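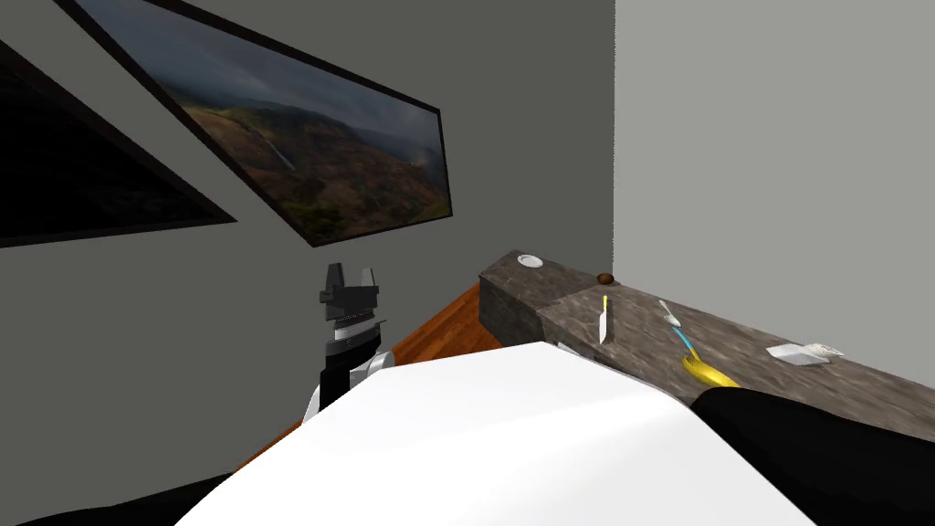
3.2 Grouting the soft ground at Hallilcombe

I'll admit I went into the February trial expecting very little. Our test bed was a strip of soft clay behind the old quarry road, and we put 17 grout columns into it, spaced 2 m apart. Carola Wiegand ran the pump and I mostly got muddy! The mix was the one we'd used at Tradstead, only thinner - the first batch kept clogging the hose.

We loaded each column in steps up to 200 kN and wrote down how far it sank. Figure 4 plots the settlement for 13 of them (the other four were capped too late to compare fairly). I was surprised by how closely the curves bunch together, even near the wet end of the strip.

Figure 4. Load against settlement, Hallilcombe columns.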